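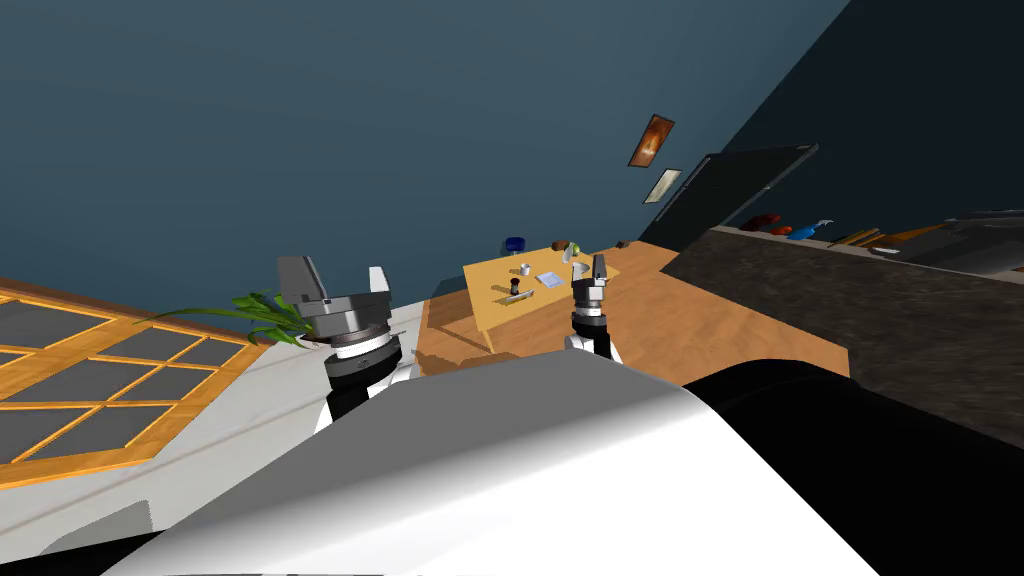

Lurkgate robot returns to work after new wrist and a long week of settings

The two-armed robot at the Wasilewska workshop in Lurkgate is in use again after a repair to its right wrist, which kept it out of service for most of January. The machine, which the staff call Grelta, passed its last checks shortly after 4 in the afternoon and was handed back to the household tasks group the next morning.

The fault was first noticed during a normal session of placing cups on a table. The right gripper arrived a little too low and touched the table top before the fingers had closed. The operator stopped the arm and tried again from the rest position, with the same result. A second operator then repeated the motion with the left arm and found no error there.

Zofia Borkowska, who is responsible for the maintenance of the machine, took the wrist apart the same evening. She found play in the bearing behind the gripper and a cable which had rubbed against the inside of the cover. The cable was still carrying its signal, but the outer layer was worn through in one place.

"I could move the wrist with my hand when it should be locked," said Ms Borkowska. "It was a small movement, but at the end of the fingers a small movement becomes a big one. After I saw the cable I did not want to run it even one more day."

The bearing was replaced together with the cable and both seals. The new cable is a little longer than the old one and follows a different path, with a loop before the joint so that it is not pulled when the wrist turns fully to one side. The same change has now been made on the left arm, although the cable there was in good condition.

The parts were on the shelf, apart from the seals, which had to be ordered. For this delivery the workshop waited nine days. Henryk Ostrowski, the workshop manager, said that a set of seals for each arm will be kept in the store from now on.

The mechanical work was finished in one afternoon. Most of the remaining time went to setting up the arm again in the software. When a wrist has been opened, the zero position of each joint in it must be found once more, and the values must be written both to the controller and to the computer model of the robot. The group uses this model to try out movements in Hakville, a simulated home which contains, among other rooms, a kitchen with a wooden table, a long dark worktop and a white mug for the robot to reach.

It was in Hakville that the second problem appeared. The values in the controller were correct, but the model had kept the old ones for the right wrist. The simulated arm therefore reached for the mug in one place and the real arm went to another, although both had received the same command. The difference was smaller than the width of a finger and was at first taken for a sign that the new bearing was badly seated.

Ye-seo Hong, who looks after the simulation, discovered the reason when she compared the two files line by line. The model had been loading a copy saved before the repair, from a folder that was supposed to be used only for tests.

"We opened the wrist a second time and there was nothing wrong inside," Ms Hong said. "I am sorry for that, it cost Zofia a morning. Now the model reads the values from the controller when it starts, and if it cannot read them it does not start."

Both arms were then taken through the full setting procedure, to be sure that they agree with each other. Each gripper was brought to a fixed steel pin on the bench, first from above and then from two sides, and the position was recorded every time. The fingers were opened and closed on a gauge block to set the width. Finally the arms were moved together until the tips of the grippers nearly touched, and this was repeated at three different heights.

The same movements were carried out in the simulated kitchen, where there is no danger of hitting anything. Ms Hong let the robot reach over the table with the two grippers held upright and compared the joint angles with those from the real machine. On the first run the left arm agreed, and the right arm agreed on the second, after a rounding error in one value was corrected.

After this came an endurance run of 60 minutes without a load and another with a small weight held in the right gripper. The temperature of the wrist motor was read at the beginning and at the end. According to Ms Borkowska it stayed well within the permitted range, and there was no more play in the joint when she tested it by hand afterwards.

The workshop has also changed its service plan. Until now the wrists were inspected when somebody reported a problem. In future they will be inspected after every 400 hours of work, and the covers will be removed each time so that the cables can be seen. The finger pads will be cleaned at the end of each working day with a damp cloth, without solvent - the solvent used before had made the rubber hard at the edges.

A paper sheet now hangs beside the machine where the operators write the hours, the name of the person on duty and anything unusual that they heard or felt. Mr Ostrowski said that he had considered doing this only on the computer, but the operators wear gloves and prefer the pencil.

For the operators the repair meant a change in their work. Heledd Gronow, who plans the sessions, moved most of them into the simulation during the weeks when the arm was open on the bench. Several tasks that had been waiting for a long time were prepared in this way, among them moving small items on a crowded table and reaching past a plant without touching the leaves.

"Some of it we should have done earlier," said Ms Gronow. "When the robot is free everybody wants the robot. The plant task is now finished in Hakville and we will see next week how it goes with a real one. I have bought a cheap plant."

The workshop is on the ground floor of a former rope store built in 1903, and the floor has given the team some trouble in the past. The boards give slightly near the loading door, and the base of the robot had to be levelled again before the final checks. It now stands on a steel plate fixed to the joists. Krystyna Olszewski, who made the plate, has marked the position of the base on it with punched dots, so that the machine can be moved away for cleaning and brought back to the same place.

Ms Olszewski has also made a simple stand to support the forearm while the wrist is being opened. During this repair two people were needed, one of them only to hold the arm. The stand clamps to the edge of the bench and has a felt lining where the white cover rests on it.

The sessions with cups began again on the first morning. The operators were asked to run at half speed until the end of the week and to keep one hand near the stop button, as is usual after work on a joint. No further error at the table had been reported when this item was written.

The next planned stop is in spring, when the gripper fingers on both arms will be exchanged for a longer type. Ms Hong is already preparing the model for them. The old fingers will be kept as spares, and the worn cable has been put in a bag and pinned to the notice board over Ms Borkowska's bench.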